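Delivery Should End in the Room, Not at the Kerb

Opinion
Kgomotso Mabuza, Head of Policy, Stindine Consumer Council
Fri 29 January

When a household in Stindine buys a wardrobe, a washing machine or a dining table, it will in most cases agree to a set of delivery terms that it has not read. Those terms will say that the seller's duty ends at the kerb, at the "nearest accessible point" or, in the more generous versions, at the "threshold". The goods are then in the customer's care. If the customer lives on the third floor, is recovering from an operation or is simply alone that morning, the contract has nothing further to say on the matter.

The Council has dealt with complaints about delivery for 14 years. For most of that time they concerned lateness. Buyers waited in all day and the van did not come. Sellers have largely dealt with that problem, and they deserve credit for doing so. Text messages now give a narrow arrival time, and the driver's progress can be followed on a map. The complaints that reach our office today are of another sort. The goods arrive when they were meant to, and are then left in a place where they are of no use to the person who bought them.

One case from last July may stand for many. A retired couple ordered a bed from Skivia, which sells only through its website. The order was passed to Drivatard, whose drivers work singly and are paid for each drop. The bed came in three boxes. The driver was polite, placed the boxes inside the street door of the building and left. The couple live up two flights of stairs. The boxes stayed in the shared hallway for seven days, during which the managing agent sent two letters about blocking a fire exit, and they were at last carried up by a nephew who had travelled from another town. Skivia replied to our enquiry that its terms had been met in full. We accept that they had.

It is this last point that should trouble those who write the rules. No law was broken and no promise was withdrawn. The terms were on the page, beneath a link, in the thirteenth clause. Yet it is hard to believe that the couple, or the seller, thought of the sale as the purchase of three boxes in a hallway.

Sellers make two arguments in reply, and both should be heard. The first is cost. Sending a second person with every large item is expensive, and the expense must be met by someone. Sibusiso Mokgethi, who speaks for the Stindine Retail Forum, put it to us in writing that "a customer who is willing to carry a box should not be made to pay for one who is not". We have some sympathy with this view. A fair rule would leave the able and willing customer free to decline the service and keep the saving.

The present arrangement, however, turns that choice on its head. The buyer must seek out the fuller service, often on a separate screen after payment details have been entered, and must pay a charge that bears no clear relation to the work. In our survey of local sellers, charges for delivery to a room ran to up to 100 pounds for a single item. Several sellers offered no such service at any price. A few of them could not tell our staff by telephone what "threshold" meant in a block of flats.

The second argument concerns safety and damage. Carrying heavy goods through a stranger's home carries risk for the crew and for the paintwork. This is true, but the risk does not go away when the van does. It passes to people who have no training, no gloves and no lifting straps, and who are not insured for what may follow. A sector that considers a task too dangerous for its own staff ought to think with some care before handing it to the public.

There are firms that manage matters differently. Sugiyama, a family business with two showrooms in the district, has for many years sent a crew of two with every large order and included the cost in the price on the ticket. Its prices are a little higher than those of its online rivals. Its customers know what they are paying for, and the Council holds no open complaint against it.

We therefore ask for three changes. The place where delivery ends should be stated beside the price, in plain words, before the customer reaches the payment page. For any item that the maker marks as needing two people to lift, delivery to a room chosen by the customer should be the standard service, with a stated reduction for those who decline it. And sellers who use an outside carrier should remain answerable for the goods until they are in that room – a duty that they should not be able to sign away.
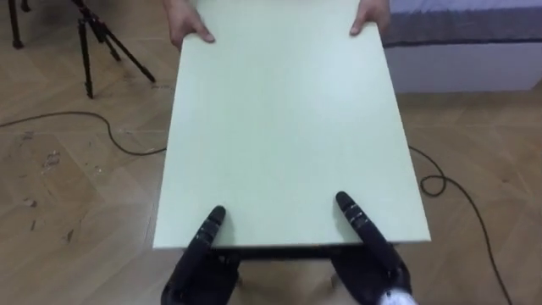 The marking of two-person items needs particular attention, for the present labels are based almost wholly on weight. Weight is a poor guide by itself. A compact box may be heavy and yet quite easy to move on a trolley, whereas something broad and flat may be awkward at any weight. A large, smooth panel offers no handle, and whoever takes the far end can do little more than curl the fingers over the top of it. Makers know the length and width of what they sell as exactly as they know its weight, and the label should take account of all three. The Council has written to the Retail Forum to propose a joint trial on this basis, to begin with beds and wardrobes, and has asked for a reply before the summer sales. Members of the public who wish to add their own experience may do so in writing or at the Council's enquiry desk.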